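December 28, 2022

Quiet week, so I've finally sat down with the house rules for the Vastora sim runs. Craig Tennant wants them tidy before the Purves people start using our setup in March, and fair enough, the old page was mostly me shouting in capitals.

Two of the rules keep getting skipped, so I'm writing them out again with what I had up on the wrist view today.

Rule 4. Before any reach, look through the wrist view and make sure there's nothing between the fingers. You want clear floor or wall showing in the gap. Log it as "gap clear" with your initials, even if you're only nudging the arm a bit (yes, Craig, even then). 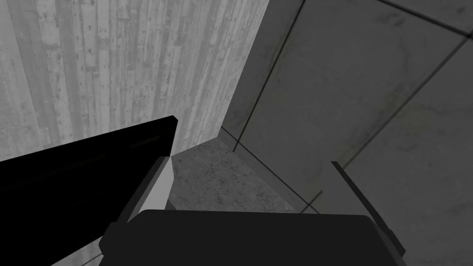 Rule 5. Keep-out space round furniture

I've set this at 33 mm from any front face unless the task says drawer or handle. It was 2 mm in the old Trulex sheet, which I'm fairly sure was a typo, and we've got nearly 482 logs made under it! I'll flag those but I'm not redoing them.

With the nightstand, both arms count. It's easy to watch the gripper by the drawers and forget the other one up on the right, so check them one at a time and say which is which in the log. Glass shelving gets the same margin as a solid front, and the things on top of the nightstand stay put unless they're in the task list.
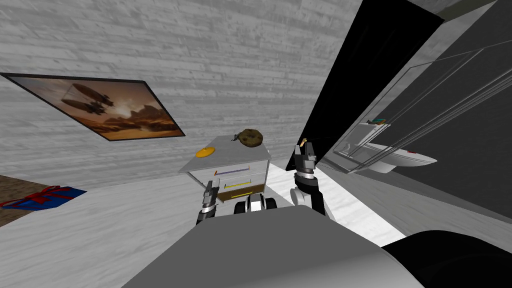
The other bit I want in is stopping. If you're not sure, stop the run and save it as it stands – don't back the arm out first and then save, or the log starts in the wrong place. Run 277 is the one to look at if you want to see how muddled that gets.

Still to do: ask Craig if the Veka template has a box for initials, and swap "should" for "must" in rule 5.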